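Lenuța Căpraru took over as performance coach at Tokham in July, with the side second from bottom and 18 matches left to play. Her first decision was to shorten the warm-up. "It ran to 40 minutes and the players were starting matches with heavy legs," she says. "We took it down to 25 and moved the passing drills to the end."

The club plays in the second tier in front of crowds that rarely pass 3,000. Its budget covers two full-time fitness staff, Căpraru and her assistant Paraschiva Matei, who came from Brandden. Matei handles the distance and sprint figures. Căpraru sets the weekly load from them.

"I look at high-speed running first," Căpraru says. "If a full-back has done more than usual on two match days in a row, she trains apart from the group the next morning. The manager knows that before he picks his session."
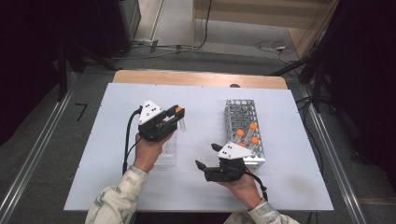
Small tube with an orange cap, held over a white tabletop.

Matei says the away fixture at Wendoreo was the hardest to plan for. The coach left at six in the morning and the pitch was heavy. "We lost 2-0 and both goals came after the 75th minute. The running figures had dropped by then - you could see it in the midfield." The substitutions are now discussed at half-time, with a provisional order agreed.

Căpraru is cautious about the league position. Tokham have moved up four places, and Lis visit next. "They press high and they change their wingers early. Our back line will have to turn and run a lot, so training this week is short."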